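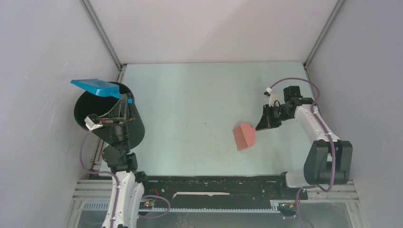
Woraveo is raising its monthly price and folding the Skusten channel into the main app, and both changes reach existing subscribers in February. The company posted the notice on its help page on 2018-11-09 and has been sending it out by email in batches, so some of you will have it already and some won't. If yours hasn't come, check the spam folder first. A lot of readers wrote in after the last issue to ask what happens to shows they're halfway through, and most of this item is an answer to that. The short version is that nearly everything moves over and you don't need a second account. Skusten's look is going away, though. The new menus are as plain as the pale tabletop and bare walls at the top of this item, with white and light gray nearly everywhere and the old orange banner gone. I don't mind it, but the search button is harder to find.

The Skusten library at the time of the notice came to 1331 episodes and 367 films. Woraveo says 503 of the episodes will not be there on the first day. Most of those are older game shows and the late-night repeats, where the music rights were only cleared for Skusten and have to be cleared again. The notice doesn't give a date for them. It says "as agreements allow," and I would read that as a long wait. If there's one of those you want to see, watch it before the switch.

The dramas are in better shape. Guerra keeps all 4 seasons, and the new one will still premiere on the same schedule, with one episode a week instead of the whole season in a single drop. Vasmont also moves over complete, including the two holiday specials that were never on the web version. Several people asked whether the commentary tracks for Guerra are coming along. The notice lists them under extras, so yes, but they'll only work on the TV apps to start with. Phone and tablet users will get them in a later update.

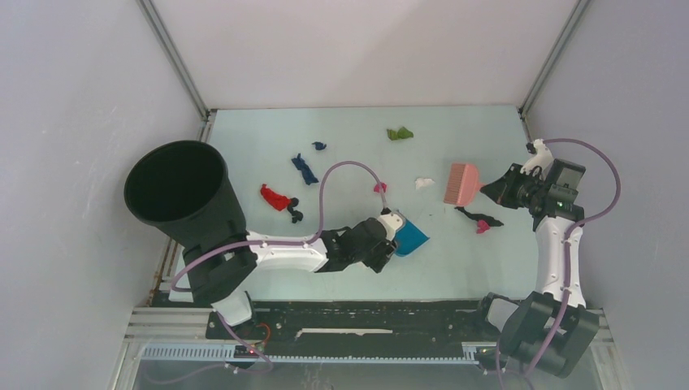
Watch history is the messy part. If you signed up for Skusten through Woraveo, your place in each show carries over and so does your list. If you signed up for Skusten separately, with its own email and password, you have to link the two accounts yourself. There's a page for it under account settings. It asks for the old password, so reset that now if you've forgotten it, while the Skusten site is still sending reset emails. Ratings don't carry over for anyone. Neither do profiles for kids, which have to be set up again with a new PIN.

On price, anyone who pays for both services today will pay a little less under the single plan. Anyone who only has Woraveo will pay more, and there's no option to keep the old plan without the Skusten shows. Yearly subscribers stay at their current rate until the year runs out. That includes people who bought a yearly gift card and haven't redeemed it yet, as long as it goes on the account before the change. Cards redeemed afterward are applied as a dollar credit at the new price, so they'll cover fewer months.

Downloads made in the Skusten app will stop playing when that app shuts off. They can't be moved. You'll need to download the same episodes again in Woraveo, and the limit there is per account and not per device, so a household with several tablets may run into it quickly.

I asked Woraveo's press office whether the Vasmont reunion episode announced over the summer is still planned. The reply said it's in production and that there's nothing to share on timing. I also asked about closed captions, because Skusten's were good and Woraveo's have been spotty on older titles. They said the existing caption files will be used for every Skusten show that moves. We'll check a few once the library is up and report back.

If your email from Woraveo shows a different price or a different month from what's described here, forward it to the newsletter address with your account details removed. A couple of readers have mentioned a version of the notice with a student rate in it, and I haven't been able to find that one on the site.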